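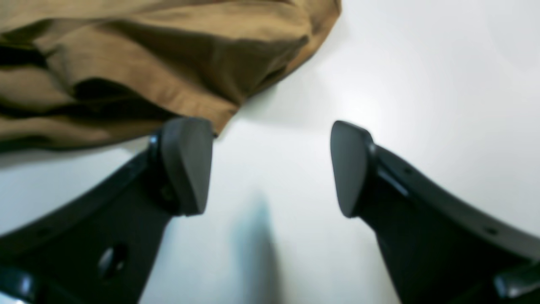

Figure 4. Brown woven cloth, bunched and folded, against a white surface.

3.2 Crease retention in household textiles

The second part of the Ovirari survey dealt with how table and kitchen cloths are stored between uses. Households in Skastetti and Clendinis were asked whether cloths were ironed, folded by hand, or put away as they came off the line. A total of 408 cloths were recorded, of which 26 were set aside from the analysis for lack of a fiber label.

Deep folds affect how a cloth's color is judged. In a bunched piece such as the one in Figure 4, the ridges read as golden brown while the main fold is close to black, and a single color term covers neither well. Raters were therefore told to name the color of the lighter areas only. Agreement between raters improved under this rule, though it remained weak for dark blues and for printed cotton.

Storage habits differed less between the two towns than expected. Ironing was more common in Clendinis, mainly among households that kept cloths for guests – a practice also noted in the earlier Lazăr study of linen cupboards. Cloths stored without folding were usually those in daily use, and their owners seldom described them as creased, even where raters gave them a high score.

Crease scores were assigned on a scale from 0 to 40. Hems were scored separately, as an uneven hem can come from wear, from washing, or from the original stitching. The hem scores are treated in Section 3.3.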